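# ¿Tres satélites de 16 dientes o me están tomando el pelo?

**Charmaine Pretorius** · 2 de enero de 2025

Me han regalado el reductor planetario para montar de Pillholm, el de 49 euros. Trae un disco blanco con un agujero grande en el centro (ellos lo llaman «portasatélites») y unas ruedas dentadas pequeñas. La hoja de instrucciones dice que las ruedas van «a distancias iguales» y se queda tan ancha. Ni una cota, ni un ángulo, ni una palabra sobre el engrase.

La ficha de la tienda presume de 3,043 valoraciones y casi todas dicen «llegó rápido, muy bonito». Muy bien, pero yo quiero saber si gira. Mis dudas:

- ¿Con tres ruedas basta o habría que poner 4?
- ¿Da igual la posición de los dientes al colocarlas?
- ¿De verdad hace falta la grasa Ellton que venden aparte?

El planeta central tiene 20 dientes y la corona exterior 52. Ya sé que es un juguete, pero si lo monto y se atasca lo devuelvo, y el plazo acaba en febrero.

---

**Unathi Mokoena**

Yo lo monté a ojo y va perfecto. Grasa de la buena y listo. No le des tantas vueltas, que para eso ya está el engranaje jaja

> **Charmaine Pretorius:** ¿Perfecto quiere decir que gira una vuelta completa sin tirones, o que cabe en la caja?

> **Unathi Mokoena:** gira. bueno, hay un punto donde cuesta un poco

---

**Pravesh Rampersad**

Ese «punto donde cuesta» es justo lo que yo miraría. Haz la cuenta de siempre: la corona tiene que tener los dientes del central más el doble de los de un satélite. 20 + 2 × 16 = 52, así que por ahí cuadra.

Luego, para repartirlos por igual, se suman central y corona (20 + 52 = 72) y se divide entre el número de satélites. Tiene que salir entero. Con tres sale 24, con cuatro sale 18. Las dos opciones valen sobre el papel. En tu disco, si solo hay sitio para tres, pues tres.

Lo de la grasa me parece una forma de sacarte más dinero. En plástico con plástico yo lo probaría en seco primero. Si va duro en seco, la grasa te lo disimula una semana y luego vuelve.

Eso sí, todo esto depende de que el recuento de dientes sea cierto. ¿Los has contado tú o lo pone la caja?

> **Charmaine Pretorius:** La caja. Los he contado después y coinciden, aunque ya no me fío ni de mi dedo.

---

**Vlastimil Danko**

Las cuentas de Pravesh están bien y no las repito. Lo que no me creo es que el problema se arregle con cuentas. He visto montar unos cuantos de estos y casi siempre fallan por lo mismo: una rueda que no asienta plana, o una rebaba en un diente que nadie miró.

Mi orden, por si sirve:

1. Una tela oscura y lisa en la mesa. Las piezas claras se ven enseguida y no salen rodando. He perdido suficientes en el suelo como para insistir.
2. Cada rueda, tumbada y sola. Se repasan los dientes con la uña, por las dos caras.
3. El agujero de cada rueda. Si el eje entra forzado, se descarta esa rueda y se reclama otra. Lo de «ya cederá» lo he oído muchas veces y todavía estoy esperando.
4. Las tres en el disco, repartidas a 120 grados, y se hace girar cada una con el dedo antes de acercar el central. Los dientes deben asomar por fuera del borde del disco. Si quedan metidos hacia dentro, no van a tocar la corona.

Para que se vea la disposición:

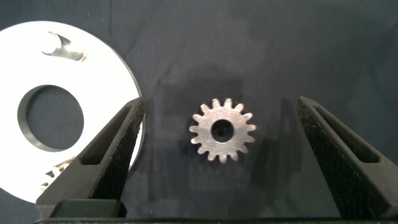
Una rueda suelta sobre la tela, con el disco al lado. 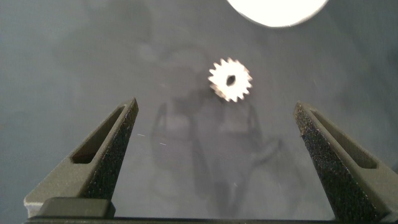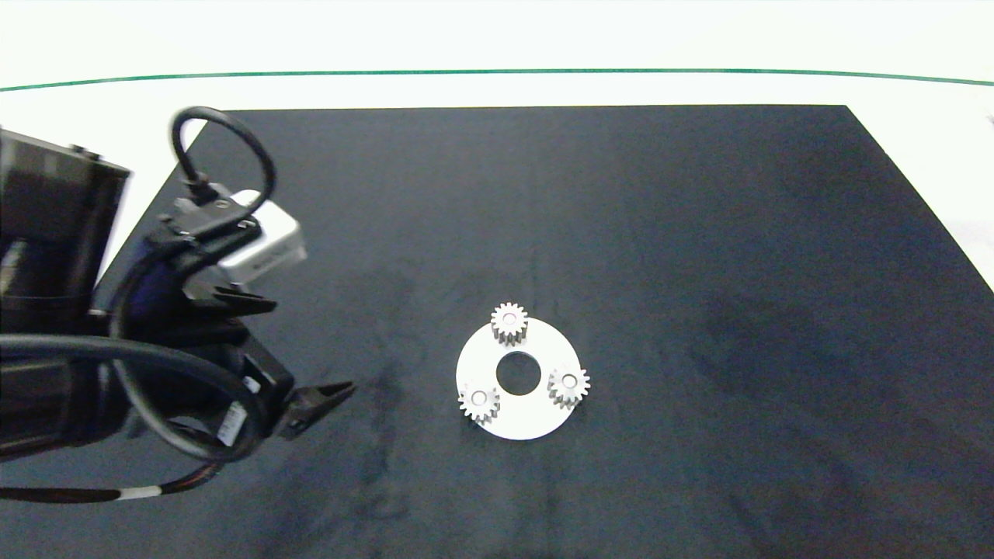 Las tres ya en el disco, una arriba, otra a la derecha y otra abajo a la izquierda.

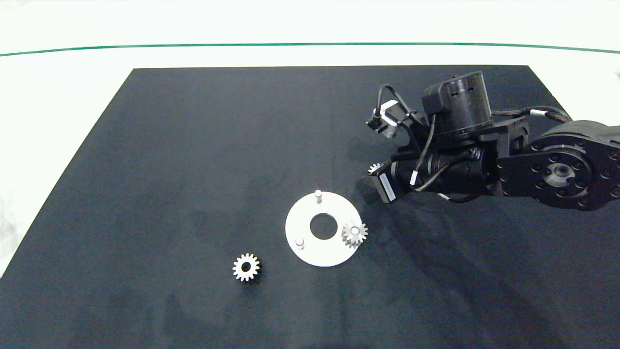 Sobre la posición de los dientes: la primera rueda da igual cómo la pongas. Con las otras dos hay que ir girando un poco hasta que entren en el central y en la corona sin empujar. Si tienes que empujar, saca la rueda y gírala otra vez. Quien te diga que «encajan solas» ha tenido suerte o no ha mirado.

De la grasa Ellton no tengo opinión propia, nunca la he comprado. La que yo uso es una gota de aceite de silicona en cada eje y nada en los dientes. Tampoco voy a jurar que sea mejor.

Y las valoraciones de la tienda yo ni las leería. Gente que puntúa el día que abre el paquete no te puede decir cómo va al cabo de un mes. Si después de comprobar los ejes sigue atascándose en un punto, marca con lápiz el diente que está arriba en ese momento, da otra vuelta y mira si se repite con el mismo. Si se repite, es esa rueda. Si cambia de sitio, sospecha de la corona, y entonces sí que lo devolvería.

> **Charmaine Pretorius:** Marcado con lápiz. Se repite con la misma rueda, la segunda. He pedido el recambio y me contestan que «es normal que roce al principio». Ya.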